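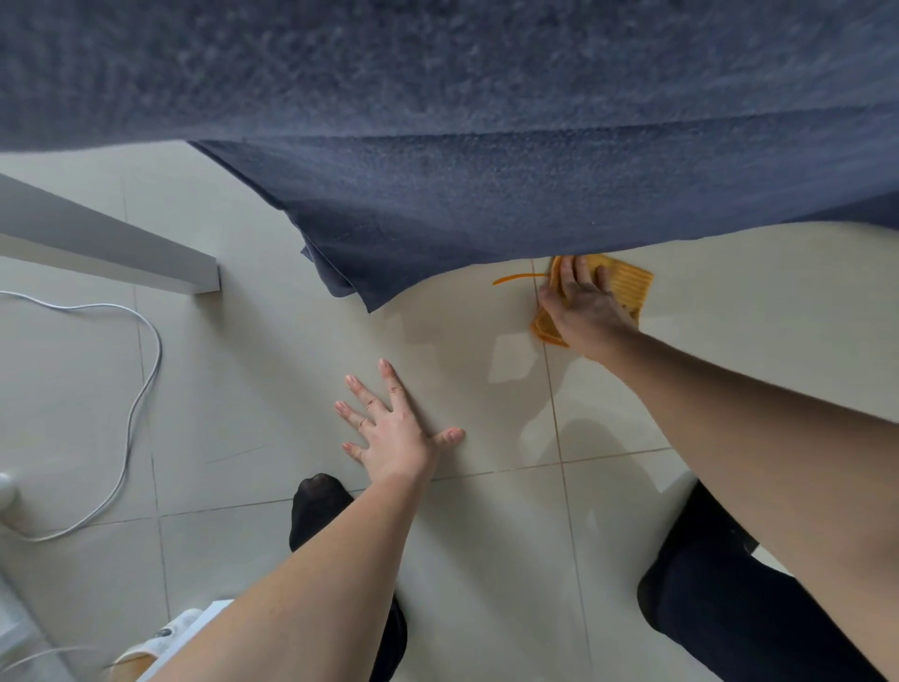

Wiping under a hanging drape was the part Thanakorn Thongdee wanted to talk about first. He had always assumed folding would be the hard one for a machine, he told the people at the open day, and now he would put floors ahead of it, with all that kneeling, reaching and leaning on one hand.

Trundilent opened its household robotics program to neighbors in Branonside on Tuesday, August 11, 2020, and what a lively day it was! The program, called Ganov, teaches robots everyday chores by learning from people who do them at home. Guests heard how the team works, asked a lot of questions and tried out the chore list for themselves.

That list now runs to 36 chores, from wiping tile to sorting socks. In July alone the team added 468 recordings, bringing the collection to 1,747.
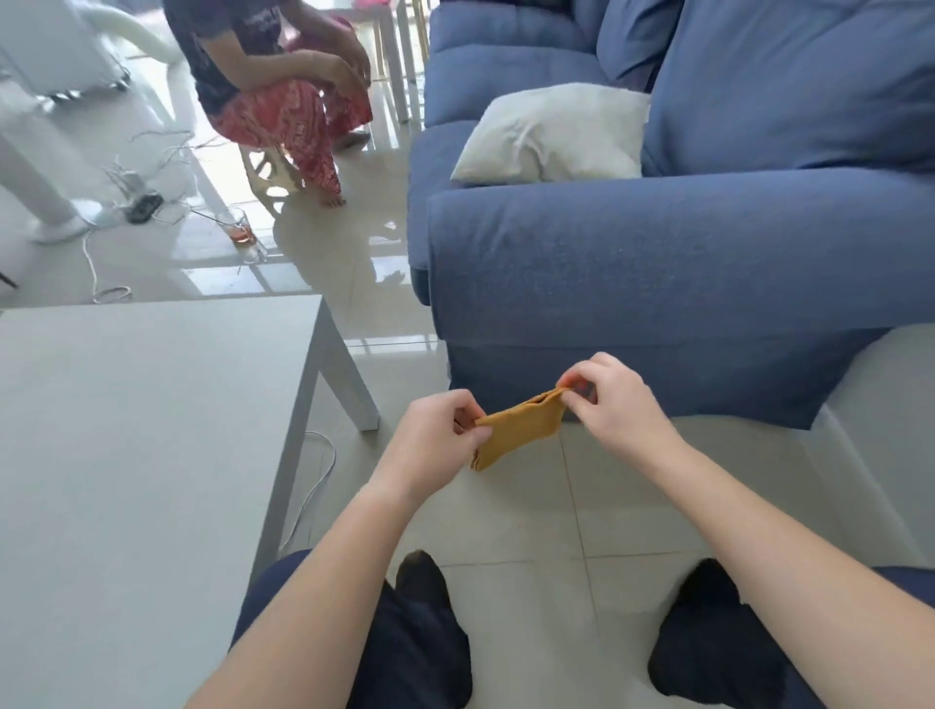
Socks got plenty of attention too. They are small and stretchy, and two people will rarely fold a pair the same way – a real puzzle for a robot hand, and a fun one to argue over. Several guests stayed well past closing to compare methods.

Chuensuk, the program's software partner, answered questions on how the recordings are sorted and labeled. Its next workshop with Trundilent has room for 50 people, and sign-up is open at the Branonside front desk.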